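Saturday, August 20, 2022
Kuline cell, bag-to-basket task
In: me (Noman), Hanne until lunch, Ville by phone

Why we stopped

Run 29 ended with the left arm pressing down on the rim of the basket and staying there until Hanne hit the stop. No damage to the arm that we can find. The basket flexed and came back. Nobody had a hand inside, but Hanne had reached in for a dropped potato two runs earlier with the arms enabled, so I am writing this up as a safety matter as well as a fault.

The task is the same one we have had since May. The right arm steadies the zip bag by its opening, the left takes the toy vegetables out one by one and puts them in the white basket to the left of the bag. No change to the policy since Thursday. The only things I changed this morning were the wallpaper panels (pink tree print now on the walls) and the left wrist camera cable, which I rerouted over the top of the camera so it would stop rubbing on the wrist.

Starts were all clean. The first item out was usually the big leafy green one, and the left arm brings it across core up over the basket without trouble. The cable loop stands fairly high over the left camera in this pose. I looked at it in the morning and thought it was fine.
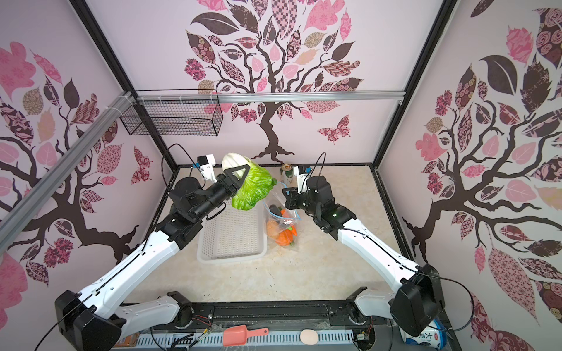 What happened in run 29

From my notes and the log, in order:

Items one to three went in as usual.

On the fourth, the left arm came down over the basket, opened, and did not lift. It kept going down, slowly, until the fingers were on the rim.

The log shows joint current on the left shoulder climbing the whole time. It never reached the limit, because the limit is still the one Reijo set for the heavier gripper. Lilar raised no warning.

Hanne pressed the stop. Both arms held, then sagged a little when I cut power. The right one let the bag go on the way down.

I first blamed the policy. Then I played back the recording and the left wrist stream is a still picture for the last stretch. Same image repeated, with new time stamps on every copy. So the policy was being told, over and over, that the gripper was still high above the basket, and it kept trying to get lower. The fixed camera and the right wrist were both live.

Finding the cause

Power off, unplugged the left camera, plugged it in again: stream back. With power on and the arm backdriven by hand, I could get the freeze by rolling the wrist past the placing pose and holding it. The loop goes tight and pulls the plug sideways in the camera. Let go and sometimes it recovers, sometimes not. Seven freezes out of the first batch of tries, after which I stopped counting because the point was made.

Swapped in the spare camera with the old cable route. Could not get it to freeze by hand at all. Put the new route back on the spare camera: froze again. So it is the route, and the camera itself is probably fine.

The indicator lights are no use for this. The left one stayed green with the stream frozen. We have all been glancing at the lights before a run as if they meant something. They mean the module has power.

Why it did not stop by itself

Two separate faults, and I would rather fix both than argue about which is the real one.

Lilar has a stale image check. It is set to halt at 200 ms without a new image. Ville looked at the code over the phone: when the driver gets nothing, it hands out the last image again and stamps it with the current time. The check only reads the stamp, so it can never fire on a wrist camera. It works on the fixed camera, which uses a different driver, and that is the one we tested it with.

The current limit is too high for the small grippers. Known since the gripper change and never put right.

Also found that the recorder does not mark a run as bad after a manual stop. Run 29 went into the good folder. Moved it by hand.

Checks after the reroute

1. Old cable route back on the left arm, with a tie at the forearm so the plug sees no side load. Rolled the wrist through its full travel by hand, both ways. No freeze.

2. Shoulder limit lowered on both arms. Pushed down on a foam block under slow jog. Left arm halted early, right arm halted a bit later than I would like but well before anything bent.

3. Full task again, with the basket filling up, since the fingers have the least clearance when they are down among things already placed. Watched the potato go in next to the cabbage, eggplant, onion and carrot. The walls are all slots and I wanted to be sure the fingertips do not hook one. Stream live throughout. There are a few dark crumbs on the basket floor, origin unknown, want wiping out before Monday.
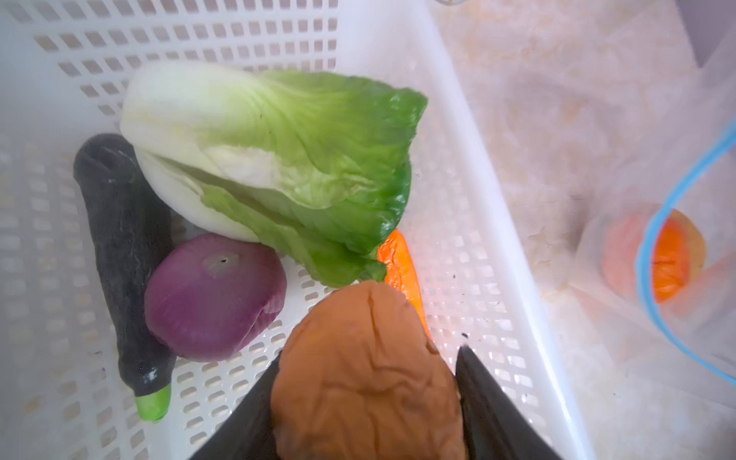
4. Pulled the left camera plug on purpose during a slow run. Lilar did not halt, as expected, since the driver is not patched yet. I stopped it by hand.

Where it stands

No unattended runs until item 4 passes. Ville is patching the driver to keep the original stamp and will compare image contents too, so that a repeat cannot pass as new.

Hands stay out of the cell unless the stop is pressed in. That goes for dropped vegetables. I have asked Helmi to put it on the start sheet.

Open: I went back through the 38 runs recorded since the camera driver was last updated, looking for repeated images on the wrists. Only got halfway. Found two with short freezes, both while the arm was moving away from the bag, and both sitting in the good folder. Those were on the old route, so the tie at the forearm may matter more than I thought. Will do the rest on Monday and ask Reijo if Brundholm has a locking plug that fits.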